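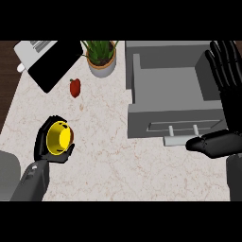

Setting up a two-arm put-away task at the prep counter

These steps cover adding a bowl put-away task to the Skitlow cell in the Golavstead kitchen. They assume the arms are commissioned and that you have edit rights in Sandu, the task editor. Kitchen staff should be present for steps 4 and 5.

1. Load the counter model

Open the simulated counter in Sandu and confirm that it matches the station. The drawer unit, the appliance and the plant are fixed obstacles. The red bell pepper is a loose item and must stay where it is during the task.

2. Assign the hands

Left hand: hold the bowl. Right hand: operate the drawer. Do not let the planner swap them. A swap sends the left forearm across the open counter, where a person would normally reach in.

In the view at the start of this page, the left hand has the yellow bowl and the right hand is open, with its thumb level with the bar handle. Save this pose as the start of the drawer segment.

3. Set the handle approach

Approach the handle from the right at 70 mm/s. Set the hold timer to 8 seconds. If contact is not confirmed in that time, the right hand backs off and the task stops. The left hand keeps its grip until someone clears the stop at the panel.

4. Agree on the handover points

Before automation, one person washed, sorted and put away. With the cell running, that person loads the counter, clears stops and checks the drawer at the end of the shift. Write these duties into the station sheet before the first live run. At Wustness the sheet was updated in November, well after go-live, and stops went uncleared between shifts — staff had assumed maintenance owned them.

Put-away time comes off the prep assistant's task list. Stop clearing and drawer checks go on it, and both need paid training time.

5. Run the trials

Run 324 simulated cycles with the bowl position varied. Review every stop, including those that recovered after a retry. Then run 2 supervised cycles at the counter with the prep assistant at the panel.

6. Release

Lock the task, print the station sheet and post it at the panel. Later changes to the handle approach or the hold timer require a repeat of step 5.

Last revised Sun 17 May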